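What the second arm will cost

I spent Sunday on the budget for the Bramik arm. Damard quoted $2,279 for the arm with its controller, and Whitelaw wants another $179 for the gripper. Shipping isn't in either number. I've asked both of them and only Damard has answered.

The Tralincombe kit was cheaper on paper, but the power supply is extra and the mount doesn't fit my table. I would have had to drill.
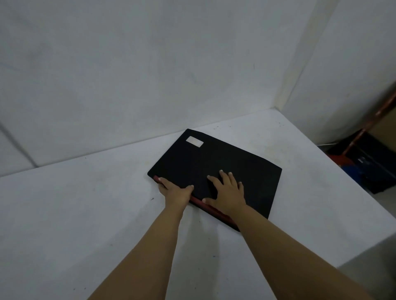
I'm also holding off on a new computer. The setup guide says 4 GB of memory is enough to run the controller software, and I'd like to try it on what I have before I spend more. If it lags, that goes on next year's list.

Still to price: 2 clamps, a longer power cord and an emergency stop button. The button isn't optional, so it gets ordered with the arm. I'll post the final total once Whitelaw gets back to me about shipping.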